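Home / About / About the Center

About the Irnum Center for Religion and Public Law

The Irnum Center is an independent research library and teaching institute. It collects, edits and publishes work on the relation between religious law and civil government, with most of its holdings in family law, charitable endowments and the legal status of religious courts. The Center takes no position on the questions its authors discuss.

The Center was set up by Malathi Bangera and Dindo Lagman to index a private collection of law journals. The collection had no catalog. The first index was typed on cards, and the subject headings drawn up for it are still in use, with changes, in the online catalog.

Holdings

The library holds 114 periodical titles, of which 38 are current. Back issues are bound by volume where the paper allows. Pamphlets, court circulars and sermon texts are kept in the Grube Room and may be read there but not borrowed. Items in Arabic, Malay, Urdu and Tagalog are cataloged in the original script and in romanized form.
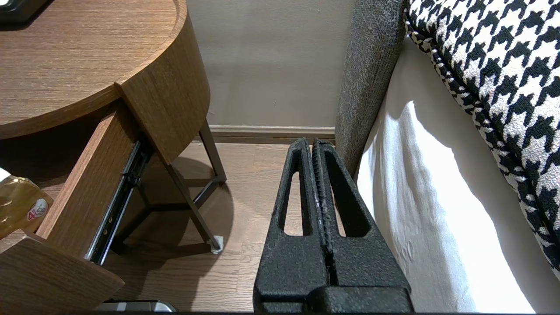 Loose documents are described at the level of the folder. A folder is given a shelf mark, a date range and a short note on its source, and single sheets are numbered only when an edition is being prepared. Many papers reach us from private homes, where they have been kept in furniture never meant for files. A round wooden nightstand with its drawer pulled out on a black metal slide is a fair picture of the kind of storage our donors describe. Donors are asked to leave the order of the papers as they find it and to list the place each group came from.

Publications

The Felenness Papers are the Center's series of research articles. They are issued online as PDF files and can be downloaded without an account. Each article is read by two outside reviewers who do not know the author's name. Articles on constitutional theory, comparative jurisprudence and the history of legal schools are all considered. Opinion pieces and conference reports are not.

Authors keep copyright in their work. Translations are accepted if the rights holder has agreed in writing and the source text is supplied with the manuscript.

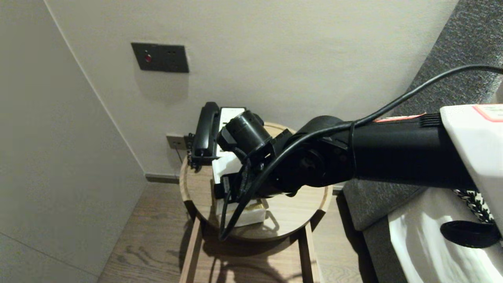

The editor of the series is Dehua Su. Corrections to published articles are listed on the article page with the date of the change, and the earlier version stays available on request.

Teaching

A reading course on religious endowments in civil law runs each year and ends in December. It is taught from primary texts in English translation. No legal training is required, but participants should expect to read 78 pages a week. The course does not carry academic credit.
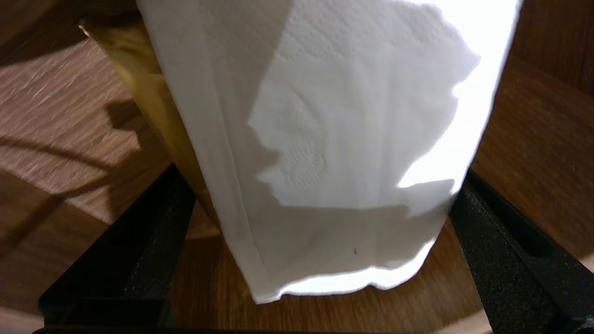

Course readings are supplied as printed packets and are also placed in the Trisance reading area, which is open to visitors during library hours. Food is not allowed there. Paper is judged by different standards at the lunch table and in the stacks: a thin, multi-ply napkin with an embossed pattern is made to be used once, while the stock we print on is acid-free and is expected to last. Participants may mark their own packets but not the shelf copies.

Staff

Malathi Bangera, Director
Dehua Su, Editor, Felenness Papers
Reynaldo Lumbao, Librarian
Lovely Cruzado, Course Registration and Permissions

Dindo Lagman has retired from daily work and advises on acquisitions.

Requests for scans should give the shelf mark and the page range. Permission to reprint is handled separately and should be sent to Lovely Cruzado in writing.

Page last revised Thursday, April 18, 2019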